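Sorting mixed small goods before storage: what should be kept apart?

Posted by Róisín Hegarty, Jun 7, 2025

I should be grateful for advice on a matter of household storage. I am responsible for preparing a shared guest flat in Brerkanby, which is let for short stays through the Tirkia residents' association. At the close of each stay, the small goods left by guests are gathered, sorted, and either returned to the cupboard or passed on. They generally include packaged foods, a sponge or two, lengths of cord, and boxes of various sizes.

At present everything is brought together on the bed or on the table, and a wide stainless-steel basin is used to carry the packaged items to the cupboard. The cupboard shelf is 62 cm wide and will not take the basin itself, so the goods have to be transferred to smaller containers. I have three questions. Should sponges be stored with packaged items at all? Is a steel basin suitable for sorting food packets? Finally, is it acceptable to sort on bedding?

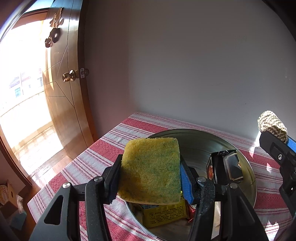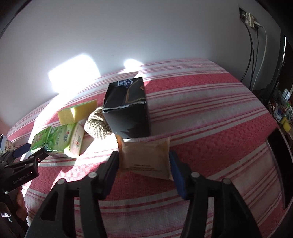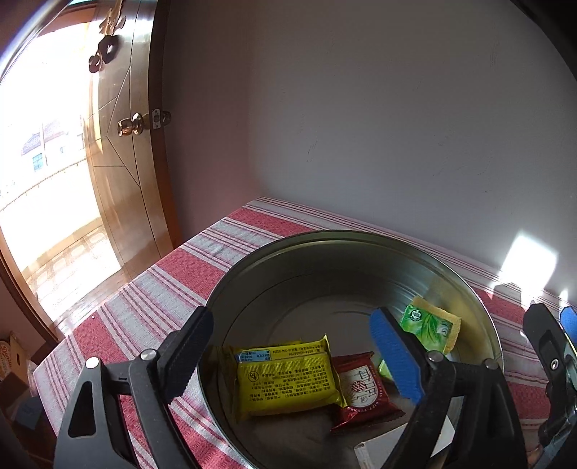
The association's guidance sheet asks only that goods be "put away in good order", and previous occupants have interpreted this in different ways. I would prefer to leave a written procedure which others can follow without difficulty. Any recommendation should be inexpensive, as the annual allowance for the flat is 350 in local currency and most of it is already committed to linen.

Ilídio Rebelo

In response to your enquiry, I would advise the following.

Sponges should be stored separately from anything edible. A sponge which has been used retains moisture and odour, and both may pass to cardboard. An unused sponge presents less risk, but it is simpler to apply one rule to all of them. A small open tray on a lower shelf is sufficient.

A stainless-steel basin is entirely suitable for sealed packets, provided that it has been dried beforehand. Please pay attention to the rim and to any grooves in the metal, where water tends to remain after washing. Heavier boxes should be placed in the basin first and soft packets laid on top. Packets should not be wedged beneath the corner of a box, as their seams may split.

With regard to bedding, I would discourage the practice. Crumbs and powder escape from packets more often than is supposed, and a woven blanket is difficult to clean properly. A table with a washable cloth is preferable. If the bed must be used, a clean sheet should be laid over the blanket first and shaken out of doors afterwards.

Any box with a torn flap should be emptied, or closed with tape and marked with the date of opening. Rope and cord should be coiled, tied and hung from a hook.

Phí

I agree with most of the above, although I see no objection to using the bed if all packets are sealed. We have done so since October without complaint.

For containers, the Colia shallow boxes fit a shelf of that width. Ours hold packets upright, with the printed side facing forwards. Do measure the depth of the shelf before purchasing, as I neglected to do so and two had to be returned.

Contact the help desk | Copyright Brerkanby Community Help | Back to top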